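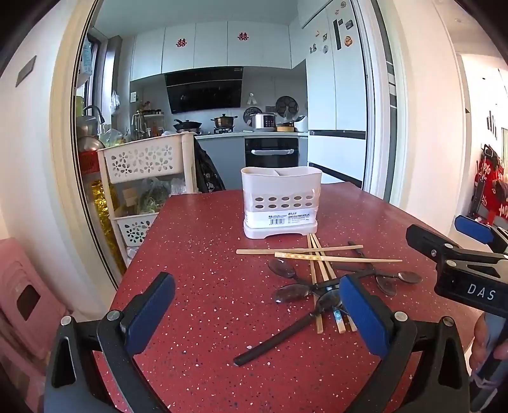

Utensil storage: sorting chopsticks and spoons into a divided holder

Mixed cutlery is one of the most frequent subjects in letters to the Puso household bulletin. Gwenllian Cadwaladr has revised the sheet on upright holders, last changed in July, and the main points follow.

Empty the holder completely before sorting. Adding new pieces to a half-full compartment hides short items at the bottom, and crumbs stay where they are. Tip everything onto a flat surface and spread it until no handle is trapped under another. Long pieces come out first, spoons second.

Assign compartments by shape. In a holder with 2 compartments, chopsticks take one and spoons the other. Spoon bowls are wide and catch on anything thin beside them, so a mixed compartment tangles again within days. Spoons go in handle down. Chopsticks go in with the eating end up if the holder stands away from the stove, and are rinsed before use if it does not.

Match chopsticks in pairs by length and material. Plain wooden ones vary slightly even within a single pack. Stand two upright on the table, side by side, and compare the tips. Odd ones can be kept for stirring or for testing oil. Patterned and black chopsticks are easier to pair by eye and can be left to the end.

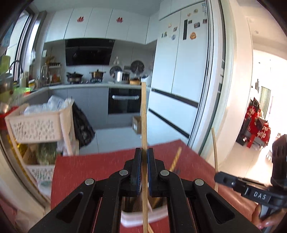
Insert chopsticks one at a time, vertically, and let each reach the base before releasing it. A handful pushed in together tends to wedge crosswise, and the compartment then appears full at two thirds of its capacity. Stop when a single chopstick can no longer be lifted out without raising its neighbors.

Wood should be fully dry before it goes back. Side openings help air reach the lower part of the bundle but do not replace drying. Lay washed chopsticks flat on a cloth, turn them once, and leave them overnight. Discard any that are split, fuzzy at the tip or dark along the grain.

The holder itself is washed every 3 weeks, more often in a humid kitchen. Peel off paper labels first if they have begun to lift, as water collects behind them.

Tainá Fagundes asks whether a drawer tray would be better. For a household that cooks daily, the upright holder is quicker to reach. A tray suits sets used only for guests.

The revised sheet is number 680 and replaces all earlier versions. Corrections go to the Dellano desk before the next issue.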